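4. Making yogurt in the Garnik multicooker

Read section 2 (Before first use) before you start. The Yogurt program runs at low heat for a long time, so the inner pot, the lid and the sealing ring must be clean and free of food smells. A ring that was last used for curry or chili will pass its flavor to the milk. Keep a second ring for dairy if you can.

You will need:
1000 ml whole milk
2 tablespoons plain yogurt with live cultures, no more than a week old
A kitchen thermometer
A whisk and a small bowl

4.1 Heating the milk

1. Rinse the inner pot with cold water and pour it out. Leave the inside damp. Milk sticks less to a damp pot.
2. Add the milk. Do not fill past the half line.
3. Close the lid and turn the valve to Vent.
4. Press Yogurt, then press Adjust until the display reads BOIL.
5. When the pot beeps, open the lid and stir the milk well, reaching the bottom. Check the temperature in the middle of the pot. It should read 180°F or slightly more.

Note: Some pots stop a little early. If your thermometer reads 177°F, switch to Sauté Low and stir until the milk reaches 180°F. Yogurt made from underheated milk is safe if the milk was pasteurized, but it sets thin.

Caution: The rim of the inner pot stays hot after the program ends. Lift it with oven mitts and set it on a trivet.

4.2 Cooling and adding the starter

1. Let the milk cool to 110°F. On the counter this takes up to an hour. In a sink of cold water it takes ten to fifteen minutes.
2. Lift off any skin with a spoon.
3. Put the starter yogurt in the small bowl. Whisk in a ladle of the cooled milk until smooth.
4. Pour the mixture back into the pot and stir gently.
5. Dry the outside of the inner pot completely before you put it back on the heating plate.

Caution: Do not add starter to milk above 115°F. The cultures will die and the milk will not set.
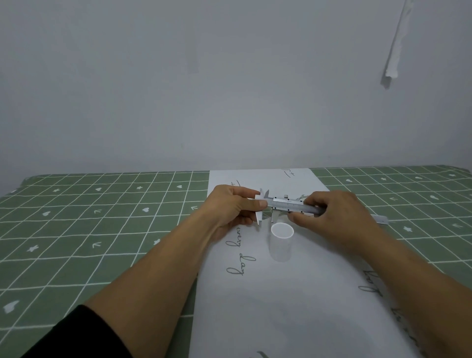
If you are using a store-bought starter, check the label for added gelatin or starch. These thicken the yogurt in the carton but do nothing for your batch. A plain type with only milk and cultures works best. You can use your own yogurt as starter for four or five batches – after that, buy fresh.

4.3 Incubating

1. Close the lid. The valve can be in either position.
2. Press Yogurt, then Adjust until the display reads NORMAL.
3. Set the time with the + and – keys. Eight hours gives a mild yogurt, ten hours a tart one.
4. Do not move, stir or open the pot while the program is running.
5. When the display reads END, lift out the inner pot, cover it and refrigerate for at least six hours before stirring.

Note: A batch started at 9 p.m. on the eight-hour setting is ready for the refrigerator a little after 5 a.m. It can sit for up to an hour after the program ends, but it will keep getting more sour.

4.4 Straining

For thick yogurt, line a colander with cheesecloth, set it over a bowl and pour in the chilled yogurt. Strain in the refrigerator for two hours, or overnight for a soft spreading cheese. Save the whey for bread dough or soup.

If the yogurt has not set after ten hours, see Troubleshooting, code 519.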